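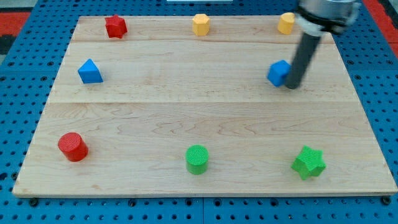 Home Boards Ask Unanswered Log in

Trummer cartridge boots to a black screen, but only when the disk drive is on

Posted by Prikunau, Wednesday

I have a Trummer freezer cartridge, second batch, in a breadbin C64 that has otherwise behaved itself since I recapped it. With the 1541 switched off, the cartridge menu comes up every time. With the drive on, black screen, no border, nothing. Without the cartridge the drive loads fine. I have cleaned the edge connector with alcohol, then an eraser, then alcohol again, and I've started giving it little pep talks.

Firmware is 484. The power supply is the original brick, which I know is a sin. Is it the supply, or do I have a bad cartridge?

Regula Holzer

It's the brick, or at least the brick has to go before anyone can tell you what else it is. The drive has its own power, so people assume it can't matter, but the serial port shares its reset line with the rest of the machine. A drive that's switched on can slow the rise of that line, and a cartridge that's fussy about timing will come up in a muddle.

Try this first: drive off, computer on, wait for the menu, then turn on the drive. If the menu survives, hold down the reset button and see if it comes back. If it doesn't, you're looking at reset timing and the cartridge is probably fine. Then borrow a modern supply and do it all again. Please don't run that old one for hours while you investigate. When they fail they take the RAM with them.

Also, 484 had a short startup delay. The April firmware made it longer. Flash it with the drive unplugged.

oldatlow

Mine did this. I sold it.

Neltidthorpe

Check the cable between the drive and the computer. I lost 12 evenings to one bent pin.

Comments (3)

Prikunau: Menu survives, reset kills it. Flashing tonight.
crtmoth: the pep talks are load-bearing, don't stop
Prikunau: New firmware works. New supply ordered anyway, I can take a hint.

Related
Atlow SD reader not seen as device 8
Is 500 mA enough for a RAM expansion?
Freezer menu colors wrong on NTSC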